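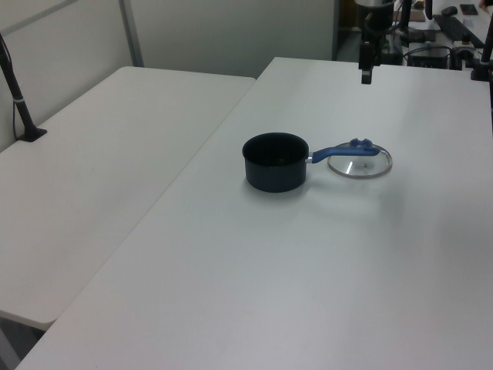 *Caçarola de cabo único, azul-escura, com a tampa de vidro pousada ao lado, sob o cabo.*

A **caçarola de cabo** (no Brasil também *panela de cabo*, *leiteira* para quem não quer discutir, e *caneco* para quem quer) é um recipiente de cozinha pequeno, de paredes altas e fundo plano, com um só cabo comprido. Serve para aquecer líquidos em pouca quantidade e, na prática doméstica, para quase tudo o que não justifica lavar uma panela maior.

## Nomenclatura

A fronteira entre caçarola, panela e leiteira nunca foi traçada de modo satisfatório. O manual doméstico de Fulgencio Aguirre dedica 16 páginas ao assunto e termina por recomendar que cada família mantenha a palavra que já usa. Em Portugal prefere-se *tacho* para o recipiente de duas asas e *caçarola* ou *fervedor* para o de cabo, distinção que costuma sobreviver até ao primeiro almoço com parentes de outra região.

Roxana Ospina propôs um critério geométrico, segundo o qual a caçarola deixa de o ser quando a altura ultrapassa o diâmetro. O critério é claro e não teve seguidores.

## Partes

### Corpo

O corpo pode ser de alumínio, aço inoxidável, aço esmaltado, cobre ou ferro fundido. Os acabamentos escuros e foscos, comuns em linhas recentes, disfarçam bem as manchas de uso. O interior escuro tem o inconveniente conhecido de quem faz caramelo: a cor do açúcar só se revela quando já é tarde.

### Cabo

Na caçarola da fotografia, um conector curto e prateado une o corpo ao cabo azul, comprido e ligeiramente achatado. Em muitos modelos esse ponto leva um parafuso, que afrouxa com os anos a uma velocidade proporcional ao peso da sopa. Bülent Başaran, que consertou panelas durante 37 anos, apertava-o com uma moeda e cobrava o serviço à parte.

O cabo deve ficar voltado para dentro do fogão. A regra é ensinada em todas as casas com crianças e desobedecida sobretudo pelos adultos.

### Tampa

A tampa de vidro com aro metálico permite vigiar a fervura sem a interromper, ao menos até o vapor embaçar tudo. Um pequeno furo no vidro dá saída ao vapor. O leite ignora esse furo e sai pela borda.

O pegador, ou *pomo*, fica normalmente no centro. Há modelos redondos, cônicos e lobulados, estes últimos mais fáceis de segurar com a mão ensaboada. O catálogo da Lalloline oferecia pomos avulsos em 2 tamanhos — nenhum dos quais, segundo a correspondência conservada, servia nas tampas da própria Lalloline.

## Usos

- ovos cozidos;
- leite, chocolate quente e mingaus;
- arroz para uma pessoa, que rende para três;
- molho branco e caldas;
- macarrão instantâneo, uso majoritário e raramente confessado.

Defne Gökçe observa que a caçarola pequena é a primeira peça comprada por quem sai da casa dos pais e a última a ser substituída. Na amostra dela, de 60 cozinhas, era também a que mais aparecia na pia.

## Conservação

Deixa-se esfriar antes de lavar. Nos interiores antiaderentes evitam-se a palha de aço e a colher de metal, conselho impresso em todos os folhetos e lido depois do primeiro risco. A tampa seca-se à parte, com atenção ao aro, onde a água se aloja e reaparece dias mais tarde sobre a toalha.

Para guardar, vira-se a tampa com o pomo para dentro do corpo. O cabo não tem solução conhecida: ocupa numa gaveta o espaço de outra caçarola. A Demirtaş lançou um cabo removível, que resolvia o problema da gaveta e criava o de encontrar o cabo.

## Ver também

- Banho-maria
- Fervedor
- Frigideira
- Tacho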